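Home Courses Handouts Timetable Contact
Search this site Go

Zillville Evening Classes - Packing Small Things Well
Session 2: the carry case
July 27, 2026

Before you read any further, clear yourself a decent bit of table. I mean it! Most of the packing disasters I've had in 47 sessions of this course started on a surface with mail and mugs all over it. A pale top is lovely for this sort of work (small dark bits show up straight away), though a busy marble pattern can swallow a clear lid or a grey screw, so lay down a tea towel if your eyes are like mine. 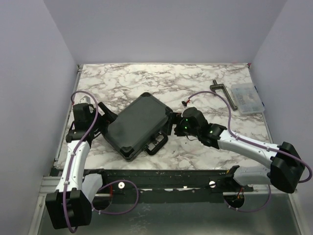 Workneh

Okay, the case. I like a hinged one with egg-crate foam in the lid, and the colour doesn't matter a bit. Prop the lid right back before you put anything in, and have a look at the foam. If the peaks have gone flat it won't hold much, and a new sheet from Skastano is cheap enough.

Then gather what you want to carry. Bring the odd shapes, please - everyone turns up with neat little boxes and learns nothing. Playing cards are my favourite practice item: they've got square corners, they're a bit slippery, and you notice when the box gets crushed. Add a couple of small cylinders and you've got a proper puzzle, as anything round will roll the second you pick the case up by its handle.

Try everything in the tray loosely first. Cards flat, small box up against one side, cylinders lying down next to each other. Leave yourself room to get your fingers in on both sides of whatever you'll want first.

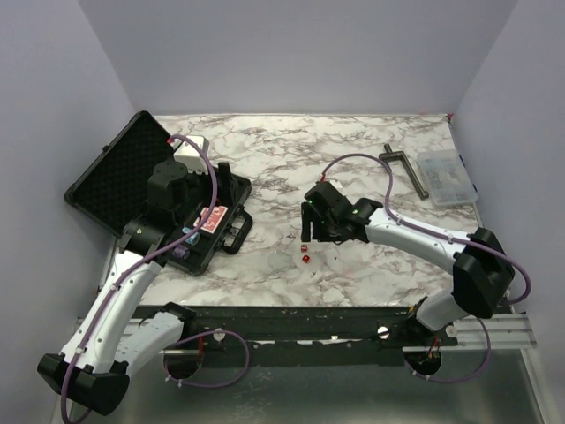
Put the cylinders in before the cards, one of last July's group wrote on the feedback sheet, and wedge them with a rolled sock, otherwise you're chasing them under the cards every time. I tried it at home and I've done it that way ever since, although I use a face washer.

For next session:
- bring your own case, packed, under 300 grams of contents
- no more than 8 items
- read the Gerance sheet on foam (the back page is out of date, skip it)

Filed under: Home & Hobby, Storage, Handouts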